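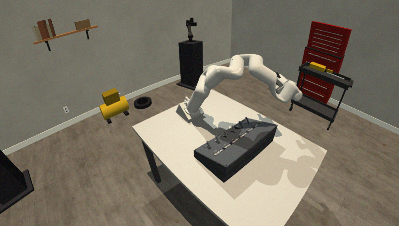

Visitor sign-in is usually the last thing a company moves off paper. We had door badges and an online leave calendar at Trallgate for years while guests still wrote their names in a spiral notebook at the front desk. When we started copying those notebooks into a database, most entries were close to right without being right. Look at the dark box on the white table. It's near the middle and it sits at an angle to the edges, and a lot of our records were like that: the name was there, the company was there, but the host was in the wrong column, or the time out was a guess somebody made at closing. Most of this talk is about those entries.

Say who I am. Morven Matheson, front office systems, Trallgate. Slides were last changed July 14, 2019, so the screens may look older than what Gultar shows you today.

Where we started
Two sites, one notebook each. The Pfeiffer building had its own rules because Detlef Kohlhase ran reception there and liked to write the license plate next to the name. Main office did not ask for plates. Contractors signed in at one site and then drove to the other without signing out. The fire roll call used the notebook, and at the drill in September it took us 59 minutes to match the list to the people standing in the parking lot. Pause here. People usually want to ask about the drill. Tell them it comes back later.

What we wanted
A list of who is in which building, correct at any minute, that can be printed or read on a phone. Host gets a message when the guest arrives. Guest gets a badge that stops opening doors at the end of the day. Old entries get deleted on a schedule. We did not want a photo of every guest, and Gudrun Ostermann from legal was firm on that. We left it out and have not missed it.

Picking the system
We tried Farero first, for one month, at the main office only. It did the badge part well. It could not hold two sites in one list, so a guest who crossed over showed up twice. Gultar could do both sites, but badge printing had to be set up by hand on each printer. We went with Gultar. Be fair about this if someone from Farero is in the room. Their phone screen was easier to read.

Moving the old records
3,251 entries copied from paper. Pascal Heitmann and I typed them ourselves over the summer, which I would not do again. Of those, 495 had no time out at all. We talked about filling in the end of the workday and decided to leave the field blank. A blank tells the next person something, and a made-up 5:00 p.m. does not.

Company names were the other problem. The same cleaning firm was spelled several ways. Gultar has a merge button, but it merges hosts too if you leave the second check mark on. We left it on once. Show the slide with the host list before and after, give people time to read it.

Front desk training
Short section. Lieselotte Thiele wrote a one-page guide that sits next to the tablet. Big type. First line is what to do when the tablet is frozen, because that was the first question at both desks. Answer: use the paper sheet in the drawer, type it in before lunch. Yes, we still have paper. One sheet, dated, shredded once it has been entered.

Detlef asked for a plate field and got one. It is optional. Pfeiffer fills it in and the main office skips it.

The second drill
Matching the list took almost 2 minutes. The delay was one guest whose badge had been printed and who had then waited in her car to finish a phone call. Do not oversell this number. It was a quiet day with few visitors.

Things still open
– Delivery drivers. They don't sign in and they walk farther into the building than anyone admits.
– Group visits. Typing in a school class one by one holds up the line. Gultar takes a spreadsheet, but only from the admin screen, and reception does not have admin rights.
– Badges that never come back. They stop working at night, so the risk is small, but we keep buying clips.
– Link to the door system. Works one way. A guest badge that opens a door does not update the visitor list, so crossing from one building to the other still depends on the person tapping the tablet.

Questions I expect
Cost: send them to me afterward, our contract is under renewal.
How long we keep entries: 90 days at both sites, Gudrun can explain why.
Can employees use it too: they could, we don't. Their hours go through payroll and I want to keep those lists apart.

Leave the guide by the door for anyone who wants a copy. Lieselotte's name is on it, please keep it on if you reuse it.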